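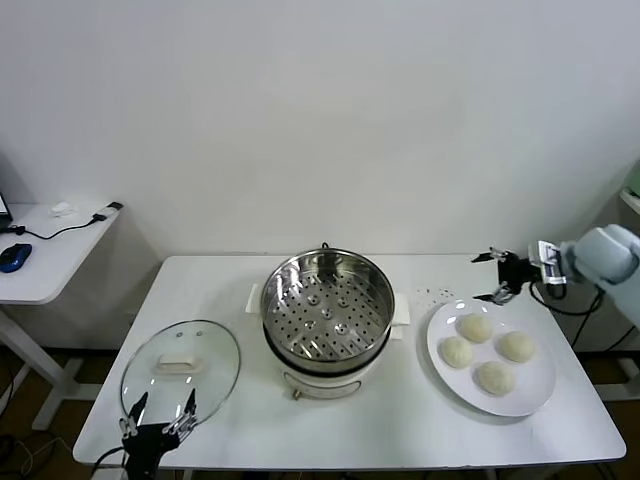

Steaming Buns: How Full Is Too Full?
Nelli Mäkelä and Aatos Pitkänen
Food Science Project, 1/4/26

Why we picked this

We both love steamed buns, and we both kept making bad ones! Back in November our first try came out flat on top and gummy underneath, so when it was time to choose a project we knew right away what we wanted to figure out. Our question was simple: does it matter how many buns go in the basket at once?

What we used

An electric cooker with a stainless steel steamer basket and a glass lid, a big white plate, and dough from the Meline recipe sheet. The basket has holes all over the bottom, so steam can come up between the buns as well as around them.

What we did

We made 2 batches from the same dough. The first was four buns with plenty of space between them. For the second we packed in as many as would fit. Each batch steamed for 17 minutes with the lid on, and we didn't peek (this was really hard for Aatos).

Results

The four-bun batch was great! Round tops, soft all the way through, and they came off the metal without tearing. In the crowded batch the buns grew into each other and had wet, sticky sides where they touched. The middle ones were the worst.

What we'd change

Next time we want to try six buns, and line the basket with paper for one batch. We'd also weigh every piece of dough, as a few of ours were clearly bigger than the rest.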